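Birbridge Automation Short Course
Handout 2: Looking after the arm between sessions
2021-09-13

Last time we covered mounting and zeroing. If your arm still sags on power-up, reread Handout 1 before blaming the motor.

Start every check with the power off and the stop button pressed in. Support the arm with one hand while you release the brake. It is heavier than it looks and has no manners.

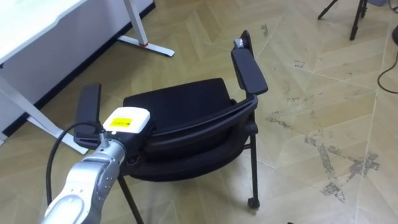

Cable care takes up most of this handout, as cables cause most of the callouts. Run a thumb along the full length with the arm parked and feel for flat spots, nicks and stiff patches. Then look at the connector behind the end housing. The black cable should leave it in a broad curve down the side of the arm, as it does next to the office chair, with enough slack for the wrist to turn both ways. A cable pulled straight is a cable you will be replacing in February. Write any damage in the Dandach log, including damage you caused.

Joints next. Wipe the links with a dry cloth, then move each joint by hand through its range. Gritty is bad. Silent is fine. Clicking means stop and fetch the Verbeke key set, which lives in drawer 2 and is to be returned to drawer 2.

Grease at 2000 hours with the Doseo gun, two strokes per fitting. More is not kinder.

For next time: read the chapter on contact forces, up to page 108.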